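Workstation re-survey, Bretcombe annex
17 April 2020

Entry continues from the October survey. The purpose of this round was to record the condition of the desks along the partition and to settle which items remain at the stations and which return to the Harkcombe store. Desk 9 was taken first. Work order 1789 applies.

The keyboard and monitor at this station are to stay. The cables behind them require attention before any other work is done. They are crossed over one another along the back of the desk, and it is not possible to follow a single lead from end to end without lifting the others. Each lead should be labelled at both ends before it is unplugged — the October entry records the trouble caused when this was not done.
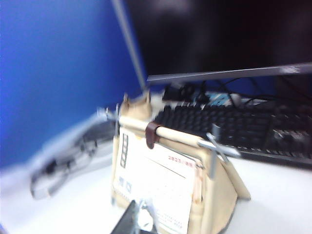 Desk calendars are regarded as personal items under the Rundilmont guidelines and are not to be boxed with equipment. They may be moved to one side while the cables are sorted, and should be returned to the same position afterward. Hanging pages are easily creased, so calendars are to be lifted by the stand.

Colleagues are asked to use the reusable ties from the Seok order. One pack of 25 was signed out this morning. Ties should be left loose enough for the keyboard to be drawn forward, and no adhesive clips are to be fixed to the partition, as the coloured covering marks easily.

Outstanding: labels for the remaining desks; a decision on shorter monitor leads; return of the spare tray to Harkcombe.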